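Home | Shop | Care Guides | FAQ | Delivery | Contact

Fruit bowls and table linen: your questions

We get a lot of the same questions by email, so the answers are collected on this page. It covers our fruit bowls, the printed tablecloths and keeping fruit out on the table. Last updated Mar 19, 2021.

Which fruit can I keep together in the bowl?

Mandarins, oranges, lemons and passion fruit are happy together at room temperature for several days. Apples and bananas give off a gas that ripens whatever is next to them. If you want your pears to soften quickly, put them in with a banana. If you want them to last, keep them apart.

Berries and grapes should go in the fridge. They can come out an hour before you eat them.

Do tomatoes belong in a fruit bowl?

They can go in one. Most people find tomatoes taste better when they have not been in the fridge, and a bowl on the table is a good place for them to finish ripening. Cherry tomatoes are small enough to get squashed under heavier fruit, so put them in last, on the top, or give them a saucer of their own. Leave the stems on until you are ready to use them. The tomato dries out fastest from the spot where the stem was.

A cherry tomato that has been knocked out of the bowl is fine to eat after a rinse, provided the skin has not split. If it has split, use it that day. Tomato juice will mark a pale cloth, so look under the bowl and around it when you clear the table. 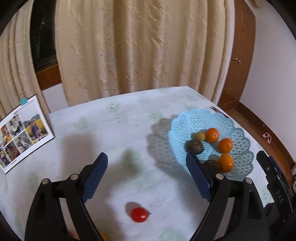

The same goes for mandarins. Once the peel is broken the fruit goes off quickly and the oil from the peel can leave a yellow ring on cotton. Check the ones at the bottom of the bowl every couple of days and move them to the top so they get eaten first.

Why does the bowl have holes in it?

An openwork rim lets some air move around the fruit at the edge of the pile. Fruit that sits against a solid side can sweat in warm weather, and that is where mould usually starts. The pattern is also there because people like the look of it, particularly near a window where the light comes through.

It does mean that very small things can fall out. Blueberries and shelled nuts are better in a solid dish. Walnuts in their shells are no trouble.

How much will the bowls hold?

Our Prusteo bowl measures 235 mm across the rim. It is meant for a modest amount of fruit, enough for a small household over a few days. If you buy fruit for a large family, two bowls work better than one big heap, as the fruit at the bottom of a heap tends to bruise.

The bowl itself weighs 103 g. If it has nothing in it and you take it into the garden on a windy day, it will blow over.

Is the Prusteo bowl dishwasher safe?

Top rack only, on a cool programme. Hot programmes can warp the rim. We would wash it by hand with warm water and ordinary washing-up liquid. For sticky patches in the pattern, use an old soft toothbrush. Do not use scouring powder, which leaves a dull finish that will not come off.

Can I leave it in the sun?

A few hours a day will do no harm. Left on a south-facing windowsill all summer, the paler colours may fade slightly. The fruit will suffer well before the bowl does.

Will the bowl mark my tablecloth?

No, as long as the base is dry when you put it down. Please do not line it with coloured paper napkins if the fruit has just been washed. The dye can run through the holes and on to the cloth. A piece of plain kitchen roll is fine.

How do I wash the printed tablecloths?

The Kramer cloths can be machine washed at 40 degrees. Turn the cloth inside out, or fold it with the print to the inside, and keep it away from anything dark. Iron it on the reverse while still slightly damp. The floral print on the lighter cloths is meant to be faint, and a new cloth straight from the packet will look that way too. We are asked about this quite often.

Do not use bleach on any of them. It takes the green out before it takes the stain out.

How do I get tomato out of a white cloth?

Act quickly if you can. Scrape off any pulp with a spoon. Hold the cloth under the cold tap with the stain face down, so the water pushes it back out the way it went in. Rub in a little washing-up liquid, leave for ten minutes, rinse and then wash as normal. Check the mark has gone before you iron it or put it in the dryer. Heat will fix it for good.

Old tomato stains can sometimes be shifted by damping them with lemon juice and drying the cloth outdoors. Test a corner first.

My cloth has arrived with creases. Is it faulty?

No. They are folded for posting and the creases come out with the first wash. If you need it the same day, a steam iron will do most of the work.

We eat at the same table where we keep books and papers. Any advice?

Keep them at the opposite end from the fruit. Juice from an overripe mandarin travels further than you would expect, and glossy pages stick together once they get wet. A tray under the bowl helps. The Trolard tray fits the Prusteo bowl with a small margin all round and has a raised lip.

Do you have a shop I can visit?

Yes, our shop is in Suvevside, next to the post office car park. We keep the full range of bowls on show but only a few of the cloths, so please ring first if you want to see a particular print. We close for the first 2 weeks of August. Orders placed online during that time are sent out when we are back.

What is your returns policy?

Bowls and trays can be returned within 30 days if unused. Cloths can be returned if they have not been washed. Please include the order number. If something arrives cracked, email us a photograph and we will send a replacement without asking for the broken one back.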